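Olero prépare l'arrivée de ses robots et soigne son budget

Bonne nouvelle pour les équipes d'Olero, qui attendaient cela depuis le printemps : l'enveloppe consacrée aux robots à mains articulées vient d'être validée, et Matilde Azevedo, qui suit le dossier avec une patience que tout le monde lui reconnaît ici, ne cache pas son plaisir.
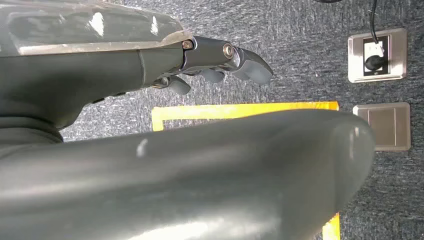
Le plan retient une location chez Kutby à 687 euros par mois, assortie d'un forfait d'entretien de 900 euros par an, et garde un peu de marge pour les doigts de rechange, poste que l'on avait franchement sous-estimé en avril. Henrique Magalhães aurait préféré l'achat, mais il se range volontiers à l'avis général, à condition (il y tient beaucoup !) que les 40 heures de formation soient comprises dans le contrat. La signature est attendue avant la fin de l'année.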